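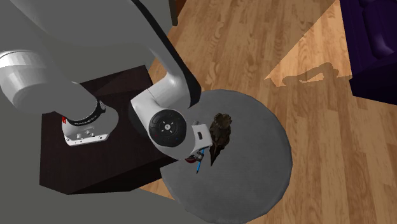 Arm on its own stand, round table next to it, blue pen within reach. All simulated.

Buying an arm for the house or workshop: tips before you spend

Updated February 2020. Put together in a rush, so shout if something's wrong.

Do the floor plan first. Before quotes, before anything. Mark out the stand, the table and the walkway with tape, then walk round it for a week. Catriona Rennie did hers in October and moved the stand twice before she was happy. Tape is cheap. Moving a bolted stand isn't.

Simulate if you can. A plain model of the room will do - table, stand, sofa if it's that sort of room. Shows up reach problems for nothing. Ours did.

Where the money goes
Arm is the big one, obviously. Then people forget the rest. Set aside 600 for the stand and fixings, 60 for cable covers and clips, and keep something back for spare finger pads. Delivery is extra from Sillotton and they won't carry upstairs. Ranitz will, but you wait longer.

Stand. Separate from the work table every time. Bump the table and the arm stays put. Heavy as you can afford. Check the bolt pattern on the base plate BEFORE drilling, the drawing that came with our first quote was for a different model.

Table. Round ones are kinder on hips and no corners to catch. Downside, less surface near the stand than you'd think. Measure reach to the far side, not the middle.

Grippers - buy for what you pick up
Get your awkward things together and plan round those. Round, ridged, pointy, thin. Not the nice square box in the sales video.

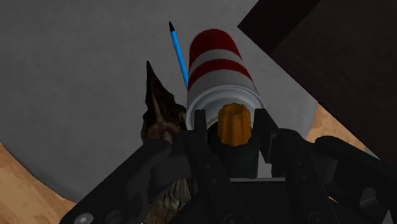 Fingertips either side of the orange ridged piece, striped container just beyond.

Check the opening width against your fattest item, then add a bit. Kenta Wada bought the narrow Hirose set and it wouldn't go round his jam jars. Sent back, 8 days wasted plus postage.

Thin stuff is the other end of it. Pens, skewers, paintbrushes. Ask the seller if the fingers close right up. Some dont.

Lumpy things: ask for a trial. No spec sheet will tell you.

Crowding. If things sit close together the fingers need room on both sides as well, and the linkages stick out wider than the tips. Allow for that when you're choosing a table size. We went up one size and it was worth the extra.
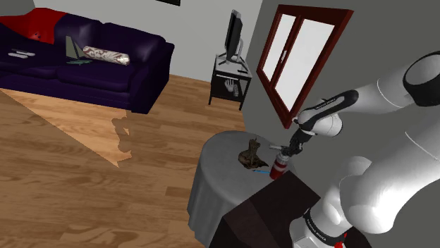
Pullden Home Workshop Club - Equipment Buying Group

Whole room now, seeing as the arm has to live in it.

Cloths. A long tablecloth hides a multitude but check the hem is clear of feet and wheels. Budget for clips. Can come out of the 60.

Windows. Low sun across the floor moves all day, so if you're buying a camera as well, price a blind at the same time. Riku Iwasaki paid 47 for his, fitted it himself.

Sofa and side table: keep out of full reach. Full reach, with the gripper on, not the bare arm figure in the brochure. Same goes for a monitor. Blankets and cushions the same, anything loose.

Service. Get the yearly check priced in writing before you order. Setsuko Tamura has the comparison sheet, ask her for a copy, she'll want it back with your own prices added to teh bottom.

Second-hand arms: Daichi Tsuchiya is doing a separate page. Not ready yet.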